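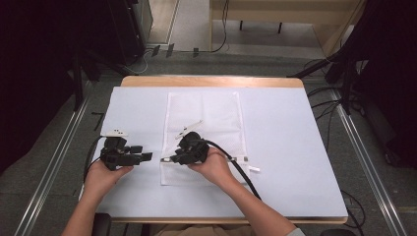
Slow Boat to Foltholm

I've spent most of my gaming life on rails and runways, so a car ferry was never going to be an obvious fit for me. Then a friend bought me Ririne, and now I own a tide table for a coast that doesn't exist.
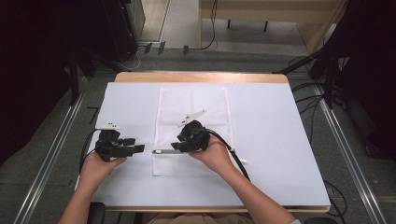 Words by Tamara Harasym
2020-12-12

Ririne comes from Panasiuk, a tiny studio with two full-time developers and a stubborn streak. You get one boat and one crossing, Stasstead to Foltholm and back again, and the trip takes as long as it takes. There's no fast-forward. The first time I played I kept hunting through the menus for one, then gave up and made tea, and when I got back to the wheel I'd drifted so far off the channel that the harbor radio was getting snippy with me.

The loading is where it gets its hooks in. You decide which vehicles go where, and the boat really does feel it — put the milk tankers on one side and she'll lean all the way across. I did exactly that on my second evening. Four trucks to port, a row of hatchbacks to starboard, and a docking at Foltholm I'd prefer not to discuss (the pier is fine, the pier is always fine, it's the score that suffers!).

Hanna Ostapchuk wrote the water. She told me she'd spent most of August on the current behind the Stasstead breakwater and threw away two versions before she liked it. "People said it was unfair," she says. "I said, have you been on a boat?" Yaryna Hutsuliak handles the ships and the sound, and I'd buy the game again for the engine note when you go astern. It rattled a mug off my desk. 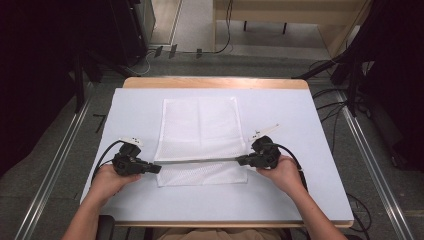 White mesh cloth on the table, with a thin gray rod.

What about the rough edges? There are a few. Passengers walk through each other on the stairs, the rain looks better than the snow, and the tutorial explains the bow thruster after you've already needed it. Saving mid-crossing still isn't possible, which is a pain if you've got kids or a doorbell.

The player forum has 3000 members, and they're a lovely bunch. Inna Skoryk posts a new timetable every few weeks, and her winter one is brutal, with dark departures and hardly any slack at either end. Start with the summer one and leave the fog off. I'm still trying to get into Foltholm on time with a full car deck, and tonight I've got the tankers in the middle.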